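Home Features Laboratory People Archive Subscribe

Teaching the grip before teaching the robot

Apr 14, 2025
4 min read

When I came to the laboratory in Bevness, Nyokabi Okoth was beating air with a whisk. She held it by a gripper, and the gripper she held in her hand, and she was making the same circle again and again above a white table. After each circle she put the whisk down, opened the fingers and started from the beginning.

The project is called Vudau, and its question is a small one. If a person shows a task with a hand-held gripper, the robot can learn from the recording, and this part is known for several years already. But people are not careful about where they take hold of a thing. One demonstrator takes the whisk high on the handle, the next one takes it just above the wires, and both of them stir without trouble, for a human wrist corrects everything. The robot arm then copies the average of these two grips and the whisk turns in its fingers.

"We were blaming the learning for a long time," Okoth told me. "Then Peter looked at the first second of the recordings and not at the rest."

Peter Urban had joined the group in August to work on something else. He sorted the demonstrations by the position of the fingers at the moment they closed, and he trained the same model twice, once on everything and once only on the recordings in which the grip was low on the handle. The second set was much smaller. In all they had 1,909 demonstrations, and the low grip was used in roughly 38 per cent of them. On the robot, the model from the smaller set dropped or twisted the tool less often, and it did so with spoons and brushes also.

I asked if this is not simply an argument for stricter instructions. Sivaprasad Gounder, who leads the group, did not like the word stricter. They tried it with 29 students from the technical school in Veres, he said, and gave them a printed sheet with the correct position. The grips became more similar, but the movements became stiff, and the robot learned the stiffness as well. Now the demonstrators receive no sheet. The software, which the group calls Hesix, looks at each grip after the recording and gives it a weight. A poor grip is kept, but it counts for less.

Not everybody in the building is convinced. Ilona Barta works on tactile sensing one floor above, and in her opinion the weights only hide the missing information, namely how hard the fingers press. A camera near the fingers sees the position very well. Force it must guess. Gounder agrees with her more than I expected, and the two groups have asked for money together.

What I liked in the work is its patience with ordinary objects. A whisk handle is round and smooth, and two flat pads touch it only along a thin line on each side. If the pads close near the lower rim of the handle, the wires begin directly under them and the lever is short. 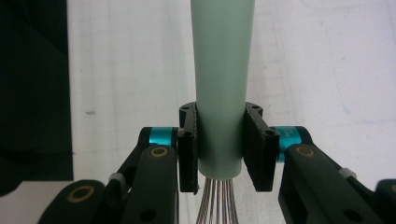

A short lever is easier for the robot, but it has a price in the kitchen, as the fingers come nearer to the bowl. Qistina Wuisan is now repeating the trials with deep bowls, and in her first results the low grip has lost a part of its advantage. She wants to let the weight depend on the bowl too. The others think it is too early for this, and the discussion was still going on when I left for my train.

Enjoyed this article? Enter your e-mail address to receive our newsletter. You can unsubscribe at any time.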